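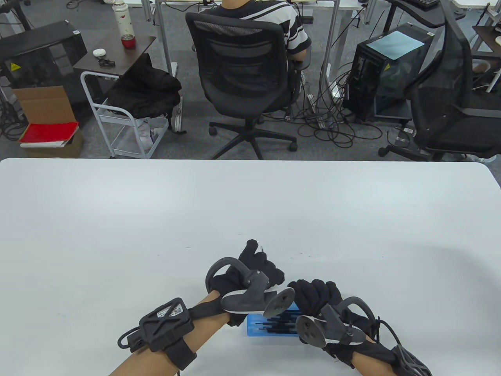 Tack & Stable / Exercise Rugs

Wovmont Quarter Sheet, Gurier Weave

The Wovmont Quarter Sheet goes under the saddle and covers the loin and quarters during trackwork on cold mornings. It suits Thoroughbreds in full training, and clipped horses that cool off fast between gallops.

The outer is a wool blend in the Gurier weave, 200 gsm, bound on all edges. A fillet string at the back keeps it down in wind – it unclips for washing. The front edge is cut away so the rider's leg sits against the horse.

Item no. 3688
Colors: navy, bottle green, maroon
Sizes: pony, cob, full, extra full
Care: cold wash, line dry, do not tumble

Stable colors and initials can be stitched on the near-side corner. Send your lettering with the order. Stitched sheets can't be returned unless faulty.

Fits with: Yip surcingle (item no. 981), Lisport saddle pad (item no. 1155). Both are sold separately.

Customer review, 5/7/20
"Have used two of these on yearlings being broken in and on an older gelding. The full is a bit long on a small filly, so go down a size. String clip is stiff at first. Color has held up." – Chun-yin Chou

Extra full in maroon is on back order until August.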